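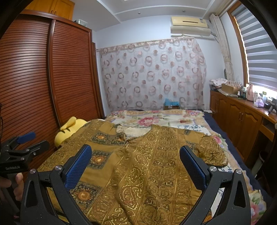 第三章 把衣服摊在床上叠

读到这一章,说明您的收纳架已经装好了,层板也都推到了底,恭喜!接下来的事情比拧螺丝轻松得多,就是把衣服一件一件叠好放进去。我们在编写这本Steneo衣物收纳套装说明书的时候,收到过不少老用户的来信,大家问得最多的倒不是怎么安装,而是宽松的长袍、大花衬衫这类软塌塌的衣服到底该怎么叠才不会散。所以这一版专门把这一章写长了些,请您泡杯茶,慢慢看。

3.1 开始之前

床是家里最好的叠衣台,又大又软,弯腰也不必弯得太低。被子先铺平,不用像酒店那样绷得紧紧的,把鼓起来的地方用手掌抹一抹就行。床上若有毛绒玩具,挪到床头靠着就好,不必收走,叠完了还要放回来的。

铺着花被面的床,叠花衣服时容易看花眼,尤其是米色底子上开着大朵玫瑰的那种,配上一件满是佩斯利花纹的芥末黄袍子,衣边在哪儿得凑近了才看得清。眼睛容易累的朋友,可以先在下面垫一块素色的床单。

请准备好:
套装里的折衣板(Kumer款,灰色,宽的一头朝向自己)
一块素色垫布,旧床单也可以
布标签和软铅笔

3.2 叠宽松长袍或长衬衫

1. 拎住两边肩膀,轻轻抖两下,再把衣服放到床上,领口朝床头,下摆朝自己。

2. 把袖子从衣身底下找出来。宽松的衣服最爱在这里捣乱,一只袖子摊得好好的,另一只缩成一团挤在床边。请捏住袖口慢慢往外拉,拉到肩缝平了为止。

3. 用手掌从领口往下抹,一直抹到下摆。有竖条花纹的衣服很省心,花纹就是现成的尺子,条纹直了,衣身也就直了。

4. 衣服翻面,正面朝下。折衣板放在背部正中,上沿比领口低2厘米。

5. 左边衣身沿着板边折进来,袖子顺势往下放,与板边平行。右边照做。若一侧的花样特别醒目,比如整排的向日葵图案,可以让这一侧最后折,认衣服时方便许多。

6. 抽出折衣板。从下摆往上折三分之一,再折一次,翻过来就是一个整齐的长方块了。

注意:领口附近缝有蕾丝或别的装饰时,请不要把板子压在上面抽拉,先用一小块布盖住,再动手折。

3.3 放进柜子

木衣柜的门款式很多,卷帘条纹的、平板的、带镜子的都有,收纳架都能用。唯一要留心的是层板前沿不要顶到门,请留出8厘米的空隙。

7. 叠好的长袍竖着放,折边朝上,一件挨一件,像书架上的书。一层的宽度是70厘米,放到八分满就可以停了,塞得太紧,抽一件会带出一串来。

8. 换季的衣服装进Sollatine透明盒,放到衣柜顶上。透明盒的好处是不用打开就知道里面是什么,不过我们还是建议贴一张标签,写上放进去的月份,例如“12月”。

9. 柜顶如果还摆着小木柜之类的东西,请让透明盒与它并排,不要摞在上面。

小心:取放柜顶物品时请使用稳当的梯凳,不要站在床垫上伸手去够。

3.4 一点补充

纸箱临时放在窗帘下面没有关系,但请不要长期靠墙堆衣服,窗边的潮气会慢慢进到布料里。开着空调叠衣服时,轻薄的料子容易被风掀起来,把风向调高一点会顺手很多。

这套叠法最早是我们的产品顾问Karlijn Bosman整理的,Octavio Ccori后来又把第5步改了两回,改到连我们办公室里手最笨的同事也能叠好。头几件叠得歪一点完全不要紧,把它抖开重来就是了,大约叠上一小摞,手就熟了。

折衣板如有缺件,请在来信中注明配件编号657,并附上包装盒侧面的批次标签照片,Bhat服务部会为您补寄。

本章修订日期:2020年2月26日

下一章:抽屉隔板的安装与拆洗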